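The Cheap Seats at Purkmont

Purkmont drew 1795 people to its last home game of the season, a 2-1 loss to Trisalora that meant nothing in the standings. The year before, the same fixture drew 1063. The club plays in the fourth tier, its main stand has seats on one side only, and the parking lot turns to mud whenever it rains. Attendance has gone up anyway, and other clubs in the league have started asking how.

Part of the answer is price. In July the club cut the adult ticket to eight dollars and let anyone under 12 in free. Season tickets were capped at 1000 and sold out before the opening game. The front office had expected to sell half that many and spent a week answering calls from people who had missed out. Most of them ended up buying single tickets, which was better for the club's cash flow than the season tickets would have been.

The schedule helped too. For years Purkmont played on Sunday afternoons, up against youth leagues that use every field in the county. Parents and coaches who might have come were standing on a touchline somewhere else. Home games are now on Saturday evenings, with kickoff at seven. The lights are old and one corner of the field stays dim, but the crowd is bigger and stays longer.

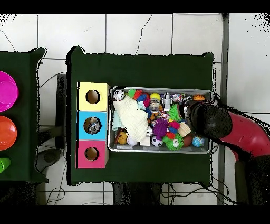

Then there is the team itself. Clustenard finished first and had the better players, but Purkmont scored 34 goals at home, more than any other side in the league. It also gave up a lot of them. The back line pushed high all season and was caught out by any forward with real pace. A 4-4 draw with Ndung'u in the spring is the game regulars bring up first, and it could have finished 6-6 with better finishing. The two sides had played to a dull scoreless draw a month earlier.

Ndung'u is a useful comparison. The club spent more on its ground than anyone else in the division, with a new surface and a covered stand behind the north goal. It plays careful soccer and finished third. Crowds there were flat. Tickets start at 15 dollars, and the stadium sits by the highway with no bus service after six. Fans who made the trip for the away game spoke well of the sandwiches and complained about the walk.

Purkmont has problems of its own. The lease on the field runs out after next season, and the city has not said if it will renew. Two of the starting midfielders are out of contract. Cheap tickets bring people in, but the club still loses money on most home dates once it has paid for security, referees and the rental of extra restrooms. Sponsors cover the gap for now. The shirt deal is up for renewal as well — the third in four years.

The ticket price will stay at eight dollars next season, and the season ticket cap goes up by a few hundred. A second gate will open on the east side, where the line for the Trisalora game was still out to the road ten minutes after kickoff. The preseason friendly against Clustenard will be played at home for the first time.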